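Feyisa Hall Fit-Out: Progress Report to the Brureck Community Fund

Prepared by Zinash Gudeta, site coordinator
September 5, 2020

Summary

The main room is in use. Lighting, shelving and water are in place. The storeroom and the rear door are still outstanding, and we are asking to move part of the paint allowance to cover the door. Spending to date is 91 per cent of the second instalment.

Lease and access

The lease with Bramotport was signed in June. It covers the main room, the storeroom and shared use of the loading area. Keys are held by Abrehet Belay and me. Bramotport has agreed that the brick can stay unpainted, which was a condition of our original application.

Main room

The work here followed the schedule attached to our application, with two changes. We kept the white corrugated ceiling instead of putting up tiles, and we left the existing window openings as they were. Wondimu Demissie checked the fluorescent fittings and replaced the ballasts in two of them. They run on a separate switch from the storeroom.

The open shelving went against the brick wall at the back, with a small white table in front of it. The first plan had the shelves beside the windows, but they would have blocked daylight. The water dispenser stands on the window side. Office chairs came second-hand from Olletti, who also delivered them.

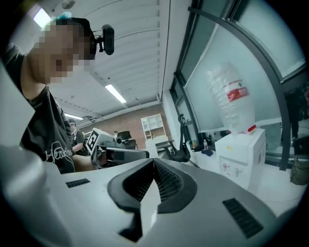 Furniture and storage

The shelving unit has square compartments and no doors. Groups have asked for something that locks, so we have priced a steel cupboard for the storeroom. Thitima Saengthong is keeping the furniture register, and each item bought with your grant has been entered with its receipt number. We bought 15 chairs in total. One arrived with a faulty gas lift and Olletti has replaced it.

Use of the room

We had 27 bookings between opening and the end of the reporting period. Most were daytime. Evening use has been lower than we forecast, mainly from groups who need the rear door for deliveries. The booking sheet is now kept online and Abrehet answers requests within two working days.

Rear door

The frame is out of square and the door does not close fully without lifting. Chukwuemeka Okoro has quoted $3000 for a new frame and door, including removal of the old one. The paint line in the budget is largely unspent because the brick is staying as it is. We ask for your approval to transfer that amount.

Next period

Fit the rear door, if the transfer is approved.
Clear the storeroom and install the steel cupboard.
Label the light switches.
Send the final receipts and the updated furniture register with the next report.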